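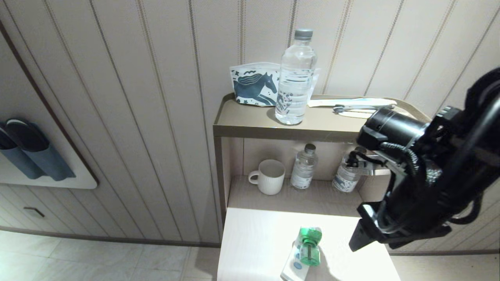
A shelving unit with a lipped top shelf and a recessed cubby below it, set against a grooved wall panel.

Lumach Releases Gumness Wall Panel and Shelf System for Small Rental Units

STIDSIDE — Lumach, a maker of interior wall panels and fitted storage, has released Gumness, a line of vertically grooved wall panels with matching shelf units for studio apartments, staff rooms and short-stay rentals. Orders opened to trade buyers this week. Retail orders open in June.

Gumness is sold in two parts. The first is a grooved panel that mounts to existing drywall or masonry on horizontal battens. The second is a range of shelf units that hang from the same battens through slots cut in the panel. A unit can be moved along the wall without new holes being drilled, provided the batten line behind it is continuous.

The load path runs from the shelf bracket to the batten and from the batten to the wall. The panel itself carries no load. Installers should not fix shelves, hooks or lighting directly to the panel face. Where a wall is out of plumb, the battens are packed before the panels go on. The packing pieces are included and come in three thicknesses.

Panels are joined with a tongue along one long edge. The joint falls at the bottom of a groove, so a finished run shows the same spacing from end to end. Cut edges at corners and door frames are covered with a trim strip, sold by length. Outlets and switches need a box extender, which is not included in the panel pack.

Panels and shelf units ship prefinished in 9 colors. Custom colors are available on orders of 20 panels or more, with a longer lead time quoted at the time of order. The finish can be cleaned with a damp cloth and mild soap. Abrasive pads will dull the raised faces of the grooves and are not covered under the finish warranty.

Gumness replaces the earlier Lumach flat panel in the trade catalog. The flat panel will remain available as a spare part for existing jobs, but no new shelf units will be made for it. The two systems use different bracket spacing and should not be mixed on one wall. Buyers partway through a phased job can ask for the remaining quantity to be reserved at the current price.

The system was tried out before release at Cordeiro, a rental development in Stidside. Installation crews there fitted panels and shelf units in occupied and vacant apartments. Two changes were made as a result. The bracket slots were widened so that a unit can be lifted off by one person, and the bottom edge of the panel was shortened to leave room for baseboard that is already in place.

Crews also reported that the first version of the instruction sheet put the batten layout after the panel cutting list, which led to some panels being cut twice. The sheet has been reordered. Anyone holding an early trade pack can ask for the new sheet by quoting the pack number printed on the carton.

Lumach does not recommend Gumness for shower enclosures, saunas or exterior walls. In kitchens, the panels should be kept clear of cooktops by the distance given in the local building code. Panels should be stored flat in the room where they will be used for 3 days before installation — longer if they have been delivered from an unheated warehouse.

Availability

Gumness panels, battens, trim and shelf units are available to trade accounts now. Sample packs contain one short panel section, one bracket and a color card, and can be ordered under catalog number 1566. Orders placed before noon on Friday are included in the following week's dispatch. Price lists are supplied on request and vary by region and order size.

About Lumach

Lumach makes wall panels, fitted shelving and trim for residential and light commercial interiors. The company sells through trade accounts and selected retailers, and supplies spare parts for all of its current systems.

Media and trade inquiries: Lumach press desk, Stidside.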